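Removing a council group leader mid-term: does the council get a say?
Local government and elections > Group rules and procedure

Posted by Twal

I sit on a district council (Vosholm) as a backbench member of the largest group. We hold 20 of the 45 seats and run the administration with the support of a smaller group under a written agreement. Our group leader is also leader of the council.

In September a number of us signed a letter asking for a group meeting to consider a motion of no confidence in the leader. The group secretary accepted the letter and then, two hours before the meeting, ruled it out of order on the grounds that the leader had been elected by full council for a four-year term and could therefore only be removed by full council.

I think this mixes up two offices. My reading is that the group chooses its own leader under its own standing orders, and full council chooses the leader of the council under the constitution. The standing orders say the group leader "shall be elected annually" and that a special meeting may be called by a third of the members. They say nothing at all on removal between annual meetings. The council constitution says the leader of the council holds office until the end of the term, or until resignation, disqualification or removal by resolution.

What I need to know:

Can a group remove its leader between annual meetings if its standing orders are silent on the point?

If it does, what happens to the other post?

Does the agreement with the smaller group matter? It names the present leader in its first paragraph.

I would rather have the procedure right before anybody speaks to the local paper. I am not asking whether it is a good idea.

Bakari Temba

You are right that there are two offices, and the secretary's ruling does not stand up on the reason given. Take them separately.

Group leader. This is a party matter. The council has an interest only in being told who the leader and deputy are, usually by written notice to the proper officer. Your council's constitution should set out who has to sign it. Many require a majority of the members of the group, in which case 11 signatures out of 20 would change the notified leader whatever the secretary thinks. Read that part first.

As to silence in the standing orders, there are two views. One is that a body with the power to elect has the power to remove, unless its rules say otherwise. The other is that "elected annually" fixes a term, and that removal within it needs an express power. I have seen both argued by people who had held the opposite opinion the year before. In practice the question goes to the party's regional or national office, and their model rules will usually fill the gap. If your party has model rules for council groups, check whether yours were adopted in place of them or in addition to them.

Leader of the council. Removal is by resolution of full council, on notice, under the constitution. Losing the group post does not vacate the council post. You can have a leader of the council who no longer leads any group, and it can last for months if nobody can assemble the votes. With 20 of 45 you are three short of a majority of the whole council, so you will need members from outside the group even if every one of you votes the same way, and the present leader presumably won't. Check also whether the resolution needs a simple majority of those present and voting. It normally does, but constitutions vary.

Look at the notice period as well. It is counted in clear days, so neither the day of the notice nor the day of the meeting counts. A motion at our place failed on that alone. It had been handed in at 4.45 in the afternoon and was logged the following morning.

The agreement. It is political and I would be surprised if it could be enforced by anyone. Naming the leader in the first paragraph does give the smaller group a decent excuse to walk away or to ask for more. Someone should speak to them before the vote.

Last point – minutes. If the special meeting goes ahead, have the attendance, the ruling, any challenge to the ruling and the figures recorded, and have two people count the ballot.

Giresham Indy

They will never let you do it. Ours was supposed to go three times and each time the whip found a comma in the wrong place. The 13 who signed the last letter were all off their committees by the next annual meeting. Residents had sent in 300 objections to the local plan and all the group could talk about was who got which chair. Go independent, that's my advice. Don't bother with the standing orders, they get rewritten when it suits.

Dolora

Agree with most of what Bakari Temba has written, with one correction and one addition.

The correction is to the point about notice to the proper officer. A change of group leader by majority signature is effective for the council's purposes: seats on committees, allowances, who speaks first in debate. It does not settle the matter inside the party. A leader replaced in that way can complain that the group's own rules were bypassed, and the party may suspend the signatories while it looks into it. Suspended members may then be treated as outside the group, which alters the proportionality calculation for committee places. Hold the meeting, take the vote, and send in the signed notice afterwards as evidence of the result.
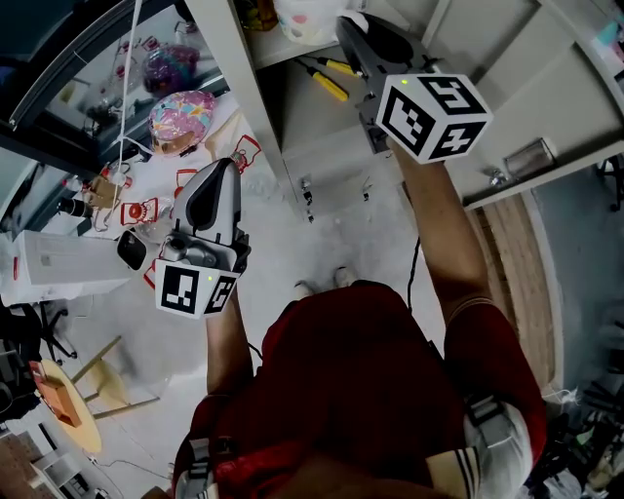
Twal asks whether the secretary's ruling can be challenged at the same meeting, or whether it has to go to the regional office first.

It depends on who is in the chair. If your standing orders give rulings to the chair, the secretary had no power to rule at all and could only advise. Write back, ask under which standing order the ruling was made, and ask for the meeting to be reconvened on the original letter. If they do give it to the secretary, look for a clause allowing the group to overturn a ruling, often by two thirds of those present. Where there is neither, send the letter, the ruling and a copy of the standing orders to the regional office and ask for a written decision.

The addition concerns the deputy. In most constitutions the deputy leader of the council is appointed by the leader and goes when the leader goes, unless the text says the deputy acts until a successor is elected. If yours does say so, the deputy could be in charge until the next ordinary meeting. The safer course is a single motion that removes the leader and elects a named successor, if the monitoring officer will accept it in that form. Some insist on two items. Ask for the answer in writing, well ahead of the deadline for the agenda.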